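Laboratory Diary, Hosteck Assembly Station
September
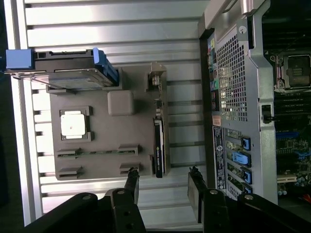

Vol. 3, p. 90

The station was opened at 8.15 and the log from the previous session was read through before any recording began. Sunita Park had the controls for the morning and I kept the diary. The task remains the memory stick: to take it up, bring it to the mock-up board and seat it in the free lower slot, with the upper slot left filled as a reference.

We began the session with 341 accepted examples on file. The agreement with Haverford asks for a further 300 before the learning system is trained again, and those are to be gathered with more variety in the starting position of the board. Until now it has been set down in very nearly the same place each time. Miss Park is of the view that the last trained version had learned the place and had paid little attention to the slot itself, and having watched it reach for a slot that had been moved a thumb's width to the left, I am inclined to agree with her.

The graphics card was kept upright in its slot throughout, as was the drive caddy with its blue handle on the other side, left in place. It was proposed last month that both be taken out to give the gripper more room. We decided against this. The work is intended in the end for real machines, where the card will be present, and the open tower beside the board serves to remind us how much closer together everything stands in one of those.

The first hour was slow. The fingers came down on the stick a little off centre and it turned in the grip on the way to the board. Such attempts have been kept and marked as failures, in accordance with the rule adopted at Hulavville, and they are stored apart from the accepted examples. Miss Park then changed her approach, pausing above the slot before lowering, and the attempts became more even. I have noted the change against the recordings so that whoever prepares the training set may treat the two manners separately if they wish.

At 11.40 Leilani Marchetti came down from the software office with a question about labels. Her reading of the guidance is that an example ends when the fingers open. Ours has been that it ends when the arm has drawn clear of the board. The difference is a second or two in each recording, but it affects all of them. She will put the matter to Stullia in writing, and for the present we shall continue in our own manner and leave the earlier files as they are.

After the midday break the board was turned slightly before each attempt, by hand and without a fixed pattern. The processor socket was left alone, that being a separate task with its own log. One of the latches on the lower slot has become stiff and must be looked at before the next session. A spare board has been requested.

Recording stopped at 4.30. The files were copied to the shared store and the copy was checked. Accepted examples have yet to be reviewed and no total is entered for the session. Miss Marchetti is to have the controls tomorrow, so that the set does not rest upon one person's hand.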